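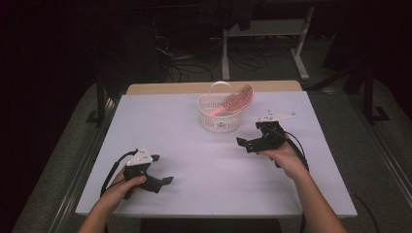 Thread: 402 demos and a hairbrush

Kobina Abubakari
Wednesday, 7:40 am

Home Posts Replies Media

1/ Cadon's pitch is that anyone can teach a robot a household task by hand. You hold a pair of grippers, do the job yourself, and the arm learns it from the recordings. I've been doing the recordings since February. I have doubts.

2/ Current task: pink hairbrush, little white basket with a handle. Brush goes in the basket. That's the whole program.

3/ We're at 402 demos of it. The plan says 633. I asked where 633 came from and got a link to a slide.

4/ "By hand" is generous, too. My fingers never touch the brush. I'm working two short black jaws with a cable trailing off each one, and I've learned to move like somebody wearing oven mitts. So whose behaviour is the robot copying?

5/ Last policy we trained got 18 out of 28 tries. Same brush, same basket, same white table. Wamholm put that in their update as "reliable tidying". I wouldn't let it near my bathroom.

6/ Jaramillo's crew do theirs by remote control and say it's cleaner data. Maybe. I tried their setup for an afternoon and was slower and grumpier, and my neck hurt. No favourite yet.

7/ What I'd like to see is a different brush. Or the basket turned sideways. Show me that before you show me the colour-coded success chart.

8/ Anyway, back to it – almost an hour of brush before coffee. Will post the next numbers when I have them, good or bad.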